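How to record tidying demonstrations with two hand-held grippers

Contents
Before you start
Choosing a task
Setting up the table
Starting a take
Picking up bags and cables
Using both hands
When something goes wrong
Resetting between takes
Checking and labelling
Common problems

This page covers recording at home for the Fliltavau tidying set. It assumes you have a matched pair of hand-held grippers, each with its own camera, and that you have already paired them with the recording app. If you haven't, do the pairing page first and come back.

The tidying set is made up of short takes in which a person sorts, moves or packs household things using the grippers in place of their fingers. We are aiming for 4,000 accepted takes by the end of September. Takes from real rooms are worth more to us at the moment than takes from the bench at Fasthorpe, where every wall is the same grey and the model has seen all of it.

Before you start

Charge both grippers fully. A session of an hour will use most of a charge, and a gripper that drops out halfway through leaves you with one-sided takes that we can't use for the two-handed set.

Wipe both lenses with a dry cloth. Do it again whenever you stop for a break, as fingerprints build up when you put the grippers down and pick them up.

Squeeze each handle all the way and let it go again, five or six times. The jaws should close evenly and open without sticking. Look at the pads on the inside of the fingers. If a pad has started to lift at one end, press it back, and if it won't stay, swap it. Takes recorded with a loose pad show objects twisting in the jaws in a way they wouldn't on the robot.

Put the wrist straps on. You will put a gripper down without thinking at some point, and the floor is harder than it looks.

Turn on the lights you intend to use and leave them alone until you finish. Mixed light is fine. A lamp that goes on between takes 8 and 9 is a nuisance, but it can be logged. A lamp that goes on during a take means the take is rejected.

Choosing a task

Each task has a one-line instruction in the app, such as "put all the cables in the box" or "move the bags to the left side of the table". Read it before you lay anything out. The take has to end with the instruction fulfilled, so make sure it can be: there must be space in the box, and the lid must be off if things are going in.

Start with single-object tasks for your first session. Go on to piles once you can do a single pick without looking down at your hands.

For pile tasks we want ordinary clutter. Packaged spare parts, bundled cable, small tools, packets and carrier bags are all good. Avoid anything sharp, anything that can spill, and anything with your address or bank details printed on it. Parcel labels are the usual culprit. Peel them off or turn them face down.

Setting up the table

Use a table you can walk at least halfway round. Low tables work, but your back will notice after 20 minutes, so a chair is allowed. If you sit for one take in a task, sit for all of them.

Glass tops need a word. The cameras work out where the grippers are by following fixed points in the room, and bare glass gives them reflections, which move when you move. A patterned mat or cloth helps a good deal. Pick one with plenty of detail on it. Plain white is hardly better than the glass.

Leave the rest of the room as it is. Furniture, shelves, luggage, shoes by the door: all of it gives the tracking something to hold on to, and it is the reason we ask for homes at all. You only need to clear away things that move by themselves, which in practice means pets, fans and a television that is switched on.

Starting a take

1. Stand in your starting place with a gripper in each hand, jaws open.
2. Hold both grippers over the table so that each camera has the pile in view. Keep still until you hear the tone.
3. Say the task name once, clearly.
4. Wait one breath, then begin.

The still part at the beginning matters. It is used to line up the two recordings, and takes where one hand is already moving have to be lined up by eye. 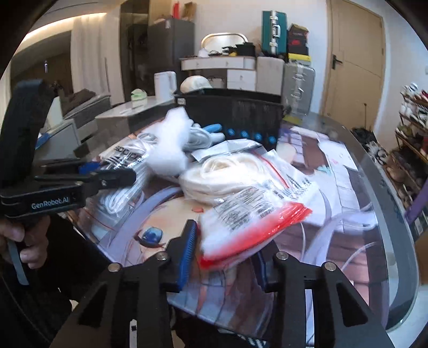
Both grippers over a pile of bagged parts and coiled cable, with a patterned mat under the glass tabletop.

If the tone doesn't come after a few seconds, the tracking hasn't settled. Lift both grippers slightly, sweep them slowly from side to side so they take in more of the room, and bring them back over the table. Try this twice before you restart the app.

Picking up bags and cables

Clear plastic bags are the hardest common item in the set, and we have too few good takes of them. The model finds the printed parts and the coloured zip strips easily enough and then loses the rest of the bag. What it needs from you is consistent contact.

Go for the zip edge or a corner where the plastic is doubled over. Bring the jaws in with one finger either side of the edge, close gently until the plastic stops sliding, and then close a little further. Lift straight up by a hand's width and pause. If the bag is going to slip it will slip during that pause, over the table, and you can pick it up again without leaving the camera's view.

Don't pinch the contents through the bag if they are soft. The jaws close on almost nothing and the grip width recorded is misleading. If the contents are firm, such as a tightly bundled cable, gripping through the bag is fine and often better.

For loose coils, take hold of several turns together, near the tie if there is one. A single turn will pull out of the coil and you'll spend the rest of the take chasing it. Set the coil down flat and open the jaws fully before you move away. Half-open jaws catch on cable more than on anything else we record.

Small flat packets can't be picked up off a flat surface with these fingers. Slide the packet to the edge of the table with one closed gripper, let it hang over slightly, and take it with the other. If it is lying on top of the pile, it will probably be tilted enough to get a finger underneath.

Using both hands

Work with both hands where a person naturally would. One gripper holds the box steady while the other puts things in. One pulls a bag aside and the other reaches for what was under it. We don't want both hands doing separate jobs at once, as the instruction then fits neither of them properly.

The hand that is waiting should stay in view of the other hand's camera if it can, still and with its jaws open. Don't let it drop to your side. A gripper pointing at the floor loses its place in the room, and when it comes back up the position jumps.

Keep your speed down. Most new recorders move at the pace they would use with bare hands, and the pictures blur. Try to take twice as long over each movement as feels normal. A take of a five-object pile should come out at roughly 60 seconds. If yours are coming out at 27, you are going too fast, even if every pick worked.

When something goes wrong

Carry on. If you drop a bag, pick it up again and continue with the task. Recoveries are useful and we label them separately. Drops on the floor are different: if the object lands where you'd have to bend or walk to get it, finish the take there and mark it as stopped.

Don't use your bare fingers to help. It's tempting with tangled cable. If you do it without meaning to, mark the take as "hand contact" and do it over.

Don't talk to anyone else in the room between the tone and the end of the take. Sound is stripped out before training, but the task name is read from it first, and extra speech confuses that step.

Resetting between takes

Rearrange the pile every time. Lift everything with your hands, mix it, and let it fall in a new order. Things that were on top should sometimes be underneath. If the box is part of the task, shift it and turn it a little. Every 5 takes, swap two objects for two you haven't used.

A slightly different version of the same pile is the most frequent reason whole batches are sent back. The model learns the places of things instead of looking for them, and it then does very well in your room and badly everywhere else.

Checking and labelling

Play back the first take of each task before you record the second. Look at both camera views and check four points:

The grippers are still at the start.
The object is visible just before each grip.
The jaws are fully open after each release.
The instruction has been met by the end.

After that, checking one take in 10 is enough. Labels go in on the same day if you can manage it. Fill in the task, the outcome, the light and whether you sat or stood. Leave the object list blank. It is done at Okabe so that the same thing gets the same name in everyone's takes.

Upload over wifi using the Zurnano uploader, and leave the files on your device until they are shown as accepted. "Received" is not the same as accepted. The checks take a day or so, longer towards the end of a month.

Common problems

The two views are out of step. One gripper started late. Restart both together and discard the take.

The position drifts to one side. Usually reflections, or a starting place too close to a blank wall. Cover the glass, turn to face the busier side of the room and try again.

The jaw width reads zero with the jaws open. Close fully, open fully, and recalibrate from the settings page. If it happens twice in one session, stop using that gripper and report it.

Bags stick to the pads. Wipe the pads with a slightly damp cloth and let them dry. Don't use spirit cleaner, which hardens the rubber.

Your hand aches. Stop for the day. Tired takes show shallow, hurried grips and are nearly always rejected.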